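Bedcombe store-pick kit goes on sale, monthly plan only for now

Otberg has opened orders for its store-pick kit, the arm-and-gripper package it has been promising since last fall. Comes as one bundle: arm, two-finger gripper, wrist camera, base plate, software license. Sold under the Bedcombe name. No outright purchase yet, rental plan only, 36 months minimum.

The pitch is simple enough. Roll it into a shop, a showroom, a laundry room, a stock area, whatever, and have it pick and return small goods on ordinary shelving. Bottles, cans, jars. No special racks. Otberg says a new shelf takes 6 hours to set up, one person, and that includes teaching the arm each row. Last year's trial version needed a full weekend and two people from Otberg on site.

The wrist camera is the big change. The trial kits used a fixed camera on a pole, which meant the arm blocked its own view half the time, and anyone who moved the pole by an inch had to start calibration over. Now the camera rides along with the gripper. Trial customers had been asking for that from the start.

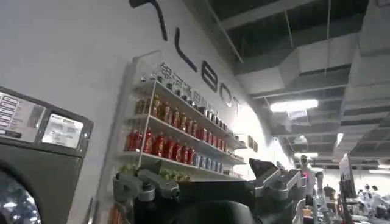

Payload is still low. Otberg wont give a number for the gripper alone, only says full bottles up to "normal retail size" are fine. Big detergent jugs are out. So are bags, and anything soft that changes shape when squeezed. A suction head is planned but has no date and no price.

Software comes from Kamolrat, which also handles updates and the support line. Current version is 1010. It ships with grip profiles for 51 container shapes, mostly cylinders and square bottles, a few odd ones like trigger sprays. Users can add there own by showing the camera an item from several sides. We tried this on a demo unit with a squat honey jar. Worked the second time. First try it grabbed high and tipped the jar over.

Speed, meh. Anyone used to a warehouse picker will find it slow, and it slows down further when items are packed close on the shelf. The fingers need some room on both sides. Otberg suggests leaving a gap between products, which most stores are not going to love. Reaching the back row is better than expected, tho the arm likes to come in at an angle and can nudge whatever is next door.

Noise is low. Power is a standard wall outlet. The base plate bolts down or sits on a weighted cart, cart costs extra.

First deliveries go out in February through Drorbridge, the only distributor so far. Trial customers get first place in line and can swap their pole camera kits at no charge as long as the arm still passes inspection. Everyone else joins the waiting list. Drorbridge is also taking bookings for demos at its showroom, mornings only, bring your own products if you want them tested.

Pricing on request. We requested, no answer yet. Will update when we hear back.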